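4.3 Putting the groceries away

Of the chores in the Betport suite, tidying a shelf was the one we expected to finish before lunch. Casado et al. had called it "largely solved," a phrase we now read with more sympathy than belief. We ran 243 trials with the two-handed setup, trained on 3000 teleoperated episodes, most of them supplied by the patient Yaowalak Chaiyaporn. A trial failed if it ran past 30 seconds, a limit that any bored teenager would meet while looking at a phone.

Bimanual grasps on light open baskets (Figure 6) caused the most trouble. The policy lines up its thumbs with great care and then has to decide which hand goes first.
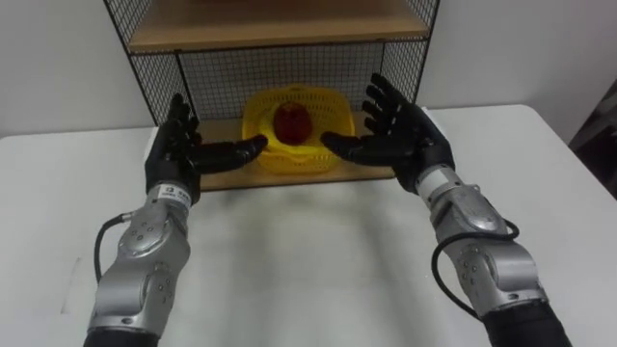
Figure 6. Both hands open on either side of a yellow basket holding one apple.

When one hand led by more than 16 millimeters, the basket slid and the other hand closed on air. Squeezing harder did help, though less so for the basket. We return to grip force in Section 5, where the Ulano controller does better on boxes and noticeably worse on anything with a rim.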